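首页 | 公司概况 | 新闻中心 | 产品目录 | 教学支持 | 下载 | 联系我们
请输入关键词 站内搜索 高级搜索

新闻中心 > 新闻稿

Zendalska 发布 Alton 系列行星齿轮装配教学套件

(Grilerton,2018-12-26)Zendalska 今日宣布,面向职业院校、技工培训中心及企业内训部门的 Alton 系列行星齿轮装配教学套件完成定型,自即日起接受预订,首批产品定于明年四月交付。该套件由 Zendalska 与 Pesonen 齿轮工坊共同开发,用于行星轮系的认知、拆装、检验及记录训练,覆盖机械基础课程中齿轮传动单元的全部实操环节。

行星轮系在减速机、绞盘、手持电动工具及车辆传动装置中应用广泛。长期以来,院校讲授该单元多依靠挂图、剖切模型或整机拆解。挂图便于说明传动关系,学员却没有机会动手;剖切模型通常固定在底座上,零件不能取下;整机拆解则受油污、紧固件锈蚀和零件缺失的影响,一个班次结束后,往往需要相当长的时间才能恢复原状。Zendalska 在走访合作院校时,多次收到关于上述问题的书面意见,并据此确定了套件的开发方向:零件数量从简,尺寸适合单手取放,每一步装配结果都能在台面上直接查看。

套件的核心为一件圆盘形行星架和与之配套的小型金属直齿轮。行星架中央开有大孔,为太阳轮及输入轴留出位置;行星轮沿圆周分布,逐枚装到行星架上。学员通常先装一枚,确认位置后再装下一枚,最后一枚就位之前,教师可以要求暂停,检查已装齿轮的端面朝向以及与盘面的贴合情况。

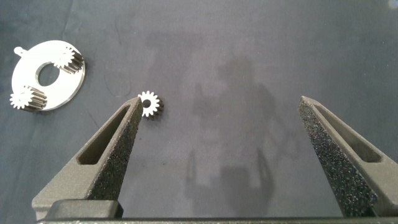

Cheng-en Yang 对此表示,在装配教学中,最后一枚齿轮就位之前的检查最容易被略过,学员急于看到整组齿轮转动,常常等到内齿圈套不上去才回头查找原因;如果教材能够把这一停顿写进步骤,教师就有了统一的讲评节点,不必凭个人习惯决定在哪里叫停。Yang 同时建议,检查记录应由学员本人填写,教师只签字确认。

Zendalska 采纳了这一建议。随套件提供的实训手册在行星架装配一章中单独列出“装配中检查”一节,并附有记录表。记录表分为零件编号、安装位置、端面朝向、转动手感、处理意见五栏,由学员在操作过程中填写。手册的其余章节依次为零件识别、清洁与摆放、太阳轮安装、内齿圈套合、手动试转、拆卸与归位、常见故障分析。各章篇幅经过控制,可以在一个标准课时内完成讲解与操作。

在零件摆放方面,手册要求使用深色织物台垫。齿轮和行星架颜色较浅,置于深色台垫之上,轮廓与齿形易于辨认,小零件滚落的情况也会减少。台垫列入标准配置,尺寸足以覆盖常见实训台的主要工作区,学员在台垫范围内取放零件,台垫以外的桌面用于放置手册和记录表。Pesonen 齿轮工坊在试装阶段比较过数种台垫,最终选定的织物表面平整,不起绒,清洁时以湿布擦拭即可。

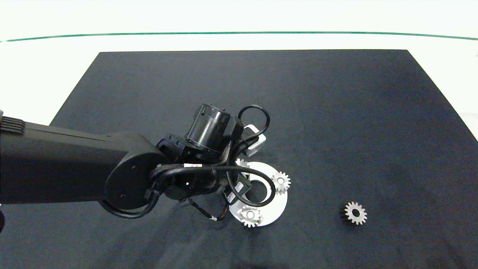 行星架在台垫上平放,装有齿轮的一面朝上,这是手册规定的基准姿态。自基准姿态开始,学员可以观察各枚行星轮之间的间隔是否均匀,并用手指轻拨轮齿,感受转动有无卡滞。手册特别说明,此时行星轮尚未与太阳轮及内齿圈啮合,转动应当轻快;如某一枚转动明显偏重,应取下检查内孔及销轴表面,清洁之后重新安装,不得以敲击方式强行就位。

Zendalska 教学产品部负责人 Yamuna Rao 在发布说明中指出:“我们收到的院校意见,大多集中在几个很具体的地方,例如零件丢失之后如何补配,齿轮正反面如何区分,一个班的套件怎样在下课前收齐。这些问题看上去琐碎,却决定了一套教具能不能在实训室里长期使用。Alton 系列在设计评审时把这些意见逐条列入清单,凡是没有答复的条目,评审不予通过。”

据介绍,Alton 系列现分为基础型与进阶型,共 2 个型号。基础型包括行星架、行星轮、太阳轮、内齿圈、手摇输入轴、台垫及实训手册,适用于首次接触齿轮传动的学员。进阶型在基础型之上增加一组齿数不同的太阳轮与内齿圈,以及用于固定行星架、内齿圈或太阳轮的夹具,学员可以分别固定其中一个构件,记录输入与输出的转动关系,并与课堂计算结果相互核对。两个型号的行星架与行星轮完全通用,院校可以先行采购基础型,日后再加购进阶组件。

在备件供应方面,Zendalska 承诺全部零件均可单独订购。每一枚齿轮、每一根销轴均有独立的备件编号,院校可凭编号直接下单,无需整套更换。备件目录将与产品同步发布,并在产品停产之后继续保留。对于已经使用 Zendalska 早期传动教具的院校,销售部门将提供兼容性对照表,说明哪些零件可以沿用。

套件定型之前,试用版本在 Grilerton 技工培训中心投入教学。参加试用的学员共 103 人,分班完成了从零件识别到手动试转的全部内容。试用期间,任课教师按周提交书面反馈,内容涉及手册用词、步骤顺序、零件收纳以及课时安排。根据反馈,开发团队对手册作了 2 处主要修改:一是将清洁与摆放提前到零件识别之后,二是在拆卸与归位一章中补充了收纳盒的对位图。内齿圈套合一章的文字也作了精简,原有的长段说明改为分步短句,便于学员边看边做。
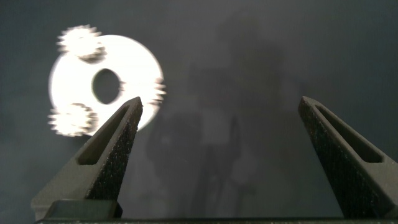 试用反馈还涉及装配完成后的核对方式。部分教师习惯由学员将成品送至讲台统一查验,部分教师则逐台巡视。手册对两种方式均予以认可,但要求核对之前不得加注润滑脂,以免遮盖齿面和盘面上的痕迹。核对时应自上而下看清每一枚行星轮与行星架之间的相对位置,再轻提行星架边缘,确认齿轮没有松脱。核对完毕的组件放回台垫中央,由学员继续进行太阳轮安装。

行星架边缘设有一处圆角小凸耳,手册以此作为位置编号的起点。自凸耳起沿顺时针方向,各安装位依次编号,记录表中的“安装位置”一栏即按此填写。采用统一起点之后,不同学员、不同班级的记录可以相互对照,教师在讲评时只需说出编号,全班即可找到同一位置。Pesonen 齿轮工坊在工坊内部的学徒培训中沿用类似做法已有多年,此次将其经验整理成文,收入手册附录。

Pesonen 齿轮工坊负责套件全部齿轮的试制与检验。工坊在齿轮试制过程中重点控制齿顶倒圆与内孔尺寸两项内容。教学用齿轮会被反复拿取、跌落、重新装配,齿顶过于锐利容易划伤手指和台垫;内孔过紧,学员装配时需要用力按压,过松则行星轮在销轴上晃动,影响与内齿圈的啮合。经过多轮试装,工坊确定了适合徒手装配的配合要求,并在检验规程中规定逐枚检查,不采用抽检。
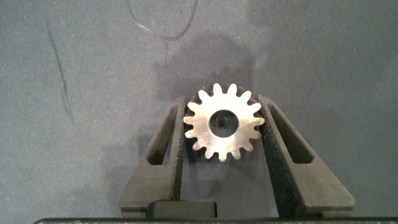 阅读时间:2 分钟 | 附:单枚齿轮检验要点

根据检验规程,单枚齿轮的检查在装配之前进行,学员在实训中亦按同样次序操作。首先查看端面,端面应平整清洁,不得有影响贴合的凸起。其次查看轮齿,沿圆周逐齿检查,齿廓应完整,齿间不得残留切屑。再次查看内孔,将齿轮正对光线,孔壁应光洁,边缘不得有翻边。最后查看侧面,轮齿沿齿宽方向应平直,不得有缺口。四项均合格的齿轮方可放入待装区,任何一项存疑的齿轮应放入待查区,并在记录表中注明原因。

拿取齿轮时,应从两侧夹持轮齿外缘,使端面完整露出,便于检查,不得将工具尖端伸入内孔挑取。使用镊子或夹钳的,夹持面应有软质护垫,夹持力以齿轮不滑落为限。手册要求教师在第一课时集中示范正确的夹持方法,并在学员首次独立操作时逐人观察。

单枚检验结束后,学员应将待装齿轮按取用顺序排列在行星架附近,间距以手指能够顺利取放为宜。待查区的齿轮由教师复核,复核合格的退回待装区,不合格的集中封存,每学期末随备件申请一并寄回。Zendalska 将对寄回的零件逐一登记,登记结果用于修订检验规程。

在教师支持方面,Zendalska 将于明年四月首批产品交付的同时,在 Grilerton 开设教师研修班。研修内容包括行星轮系基础、套件全流程操作、记录表批阅方法以及实训室零件管理。参加研修的教师可获得手册电子版、课堂演示文稿和一套用于讲评的故障零件。故障零件由 Pesonen 齿轮工坊专门制作,包括轮齿缺损、内孔毛刺和端面不平等类型,均有永久标记,以免混入正常零件。研修班报名办法另行通知。

Yamuna Rao 表示,Alton 系列后续将围绕实训手册的更新展开,现阶段没有扩充型号的计划。手册每学年修订一次,已购院校可免费取得修订页。各院校在使用中发现的问题,可通过教学支持栏目提交,编写组将给予书面答复,具有普遍意义的答复将收入下一版手册。

预订事宜由 Zendalska 各地销售机构受理。院校用户下单时请注明所需型号、班级人数及期望交付时间,需要加购备件的,请一并填写备件编号。首批产品按订单先后顺序安排发货。

关于 Zendalska
Zendalska 从事机械传动类教学设备的设计与供应,产品用于职业院校、技工培训机构及企业内训,业务范围包括教具开发、实训手册编写、备件供应和教师研修。

关于 Pesonen 齿轮工坊
Pesonen 齿轮工坊从事小型齿轮及轮系组件的试制、加工与检验,并开展学徒培训。

媒体垂询
Zendalska 新闻办公室,请通过本站“联系我们”栏目提交采访申请,并注明媒体名称及截稿时间。

联系我们 | 使用条款 | 隐私声明 | © 2018 Zendalska 版权所有 | 返回顶部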